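FOR IMMEDIATE RELEASE

Skovness Adds Wire Cup Rack to Its Grindo Drying and Storage Line

ZUVINPORT, February 7, 2025 – Skovness, a maker of small kitchen storage goods, today announced the Grindo cup rack, a freestanding wire holder that stores cups upside down on upright posts. The rack goes on sale through the company's online store and 14 independent housewares shops. It joins the Grindo plate stand and the Grindo lid holder, which were introduced last June.

The rack was developed for kitchens with limited shelf depth. Cups are placed over the posts with the rim facing down, so that water drains at the rim and the inside stays covered between uses. A fixed handle runs across the top. The loaded rack can be lifted from a draining board and set down on a shelf, a table or a floor without unloading the cups first.

Construction

The frame is formed from steel rod, bent and spot welded, with a brass-tone finish applied after welding. Skovness tested several rod gauges before settling on the production version. Thinner rod allowed the handle to flex when the rack was fully loaded, and thicker rod took up space inside narrow cups. The empty rack weighs 682 grams.

The base is a flat rectangular frame. Inner wire loops tie the outer legs to the center upright and keep the posts from spreading when the rack is carried. The center upright is a tall, narrow loop of parallel rods that converge toward the top and end in a small white cap.

"Most of the work went into the corners of the handle," said Sulastri Kwok, head of product at Skovness. "If the bend is too tight, the finish cracks there first. If it is too wide, the cup sits crooked. We went through a lot of rod before we had a radius we could repeat on the bending machine."

In the gold version, with two light blue cups on the outer posts and the center upright left open, the handle curves down at both ends into the tops of the cups.

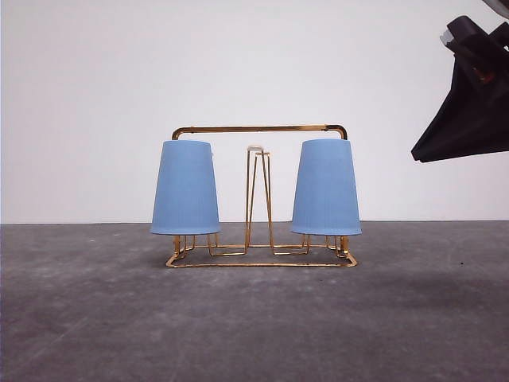 Load and Care

The rack is rated for cups with a capacity of up to 400 milliliters. Heavier mugs may be used on the outer posts if they are loaded in pairs, one on each side. A single heavy mug on one side is not recommended when the rack is being carried by the handle.

The finish should be wiped with a soft damp cloth and dried. Scouring pads and chlorine cleaners will dull the surface. The rack is not dishwasher safe.

Availability

The first production run is 500 units, made at the Sakalauskas metal shop, which also makes the Grindo plate stand. Orders placed through the online store ship in a flat carton with a molded pulp insert. Cups are sold separately. A second finish, matte black, is in testing – no release date has been set.

Retailers may request a sample rack and a trade price list from the Skovness sales office in Zuvinport.

About Skovness

Skovness designs racks, stands and holders for home kitchens and small cafes. The company is based in Zuvinport and sells direct and through independent shops.

Media contact: Sulastri Kwok, Skovness, Zuvinport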